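2020-05-04

Fruit sorting, long session. Starting this entry while my wrists still remember it. Two grippers, one tray, the pink sheet, and a lot of chasing round things across a duvet that does not want to stay flat. Session total at the bottom, the stuff I want to argue about in the middle.

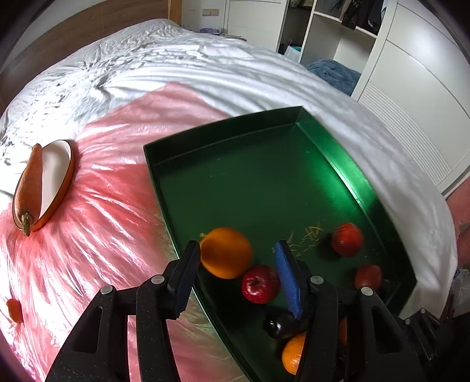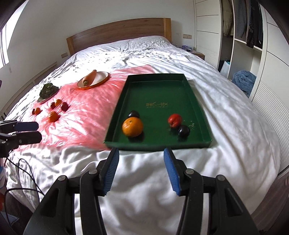
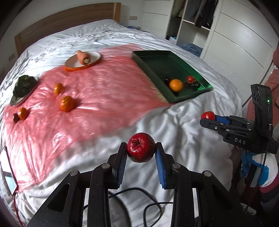

**Sun-ja Cha**
*Kuneria student robotics club, data and grippers*

Okay, so first, the task as we ran it, so that Lauri doesn't have to ask me again on the call. Fruit goes in the green tray. Carrot and greens stay on their plates and count as distractors. The policy should learn to leave them alone, and if it grabs the carrot we call the run a fail even if every apple ends up in the right place. I know the old sheet from January says "food in tray" and that's it, but that was before we read the Dellholm rules properly, and the rules say items on dishware are off limits. I crossed it out on the old sheet and wrote the new wording next to it in green.

We got 119 demos into the folder, which is a lot better than I expected when we started! The first stretch was slow. I kept coming in too flat and pushing the mandarins along the plastic when I should have been closing on them, and then of course you chase, and a chase makes a horrible demo (the model learns to chase). Lauri's suggestion was to pause over the fruit, come straight down, close, and only then think about where the tray is. It feels silly when you're doing it. The trajectories look so much cleaner though, I plotted a handful side by side in Ernia and the wobble before contact is basically gone.

Notes on each kind of thing, in no real order:

- **Apples.** Easiest by far. Wide enough that both pads get a proper hold, and if you come in with the stem side up you can see what you're doing in the wrist view. The third picture has one held just about how I like it, a pad on each side.
- **Mandarins.** Fine once you stop hurrying. They roll. The creases in the plastic help a bit, a mandarin will park itself in a fold if you let it.
- **Strawberry.** I was scared of this one and it went okay. You have to stop squeezing earlier than your hand wants to. I'd like a mark on the trigger for "soft fruit" so we aren't relying on nerves. A dab of paint, or a strip of tape you can feel through the glove?
- **Plums and the small dark stuff.** Annoying! Dark fruit on a dark green tray is just hard. In the wrist camera they nearly disappear once they're against the rim, and I'm pretty sure the segmentation in Kahraman is going to merge at least some of them with the tray wall. Lauri says lower the exposure threshold, I say change the tray. We have not settled this.
- **Eggplant.** It's in the tray in the first picture, between the jaws. Yes, it's botanically a fruit, and I will be taking no further questions on the subject. For the scoring I've labeled it fruit and put a note in the metadata so we can flip it later without redoing anything.

About the pads. I want us to agree on one kind and stay there. If you look at the first picture the left fingertip is black and the right one is blue, and in the other two it's blue on both sides of the gripper in front. To my hand they feel about the same on an apple, but "feels about the same" is how we lost a week on the cup task, so can we please write down which pads are on which gripper before every block? I've added a column. It's the one called `pads`. Left then right, as seen from the handle. If you leave it empty the upload script will now refuse the block, and you will get a very rude message which I wrote myself.

Two-handed runs were the fun part. The idea is that one gripper holds while the other one moves in, and then they swap, so neither arm is ever sitting around. On paper, lovely. In practice you get in each other's way over the tray, and there were a few takes where both of us went politely backward at the same moment, like people in a doorway. We tried calling out "mine" before going in. That worked, but then Lauri pointed out (over the call, with his mouth full) that the policy can't hear us, so whatever rule we're following has to be visible in the motion. Fair. So the rule for now is that whoever is already holding something goes first, and the other one stays up at jaw height until the tray is clear. I put that in the protocol doc under "right of way". Change the heading if you hate it.

Things I got wrong, for the record:

1. I started a block with the wrong task label. Fixed by hand, and I checked it twice, but if you see a block called `cups_B` with oranges in it, that's mine.
2. I set the timeout to 30 seconds when it should be longer for the two-handed runs. The takes that got chopped are moved to `short/` and I haven't deleted them. They may still be good for the grasp-only model.
3. I didn't shuffle the start positions enough at the beginning. The tray moved, the fruit mostly didn't. By the second half I was dumping everything out and letting it land where it landed, and that is honestly how we should do it from the start.
4. Left the debris in the tray for a while. There are pale little shreds on the tray floor in the first picture, and some light crumbs in the second one. I wiped it later on, then thought maybe I shouldn't have? A bit of mess might be good for it. Open question, see below.

I ran the quick check on the first block while I was eating. Took around 700 frames, skipped through them at a steady step, and looked at whether the fingertips and the target were both in view at the moment of closing. Mostly yes. The bad ones are nearly all the same mistake, me tilting the gripper to reach the far side of the tray so that the linkage swings up and covers the thing I'm reaching for. Better to walk around the bed a little. It costs a couple of seconds and you keep the view.

Small thing about gloves: keep wearing them. I had mine off for a few takes and my grip on the handle got sloppy, you can see it in the pose traces as a slow rotation that has nothing to do with the fruit.

**Questions for Lauri**

- Tray color. I would really like one light-colored tray for next time, even if we keep the green one for half the blocks. If the competition tray turns out to be dark we'll have both.
- Crumbs: wipe between blocks, or leave them and note it?
- Do you want the plates to move too? At the moment the carrot plate gets nudged around and that's all. I'm a little worried the model will learn "ignore that corner" when what we want is "ignore things on plates."
- Could you rerun Kahraman on just the plum takes with your exposure idea, so we can stop arguing and look at numbers? I'll owe you a strawberry.

**Next session**

Swap roles, so whoever had the left gripper takes the right one. Start with the small dark fruit while we're fresh, leave the apples for the end when everyone is tired. Timeout up. Pads column filled in before the first take, not after. I'm going to print the right-of-way rule and tape it somewhere we'll both see it.

Raw files are copied to the shared drive and the second copy is on the club disk. The apples have already been eaten, so somebody needs to buy more.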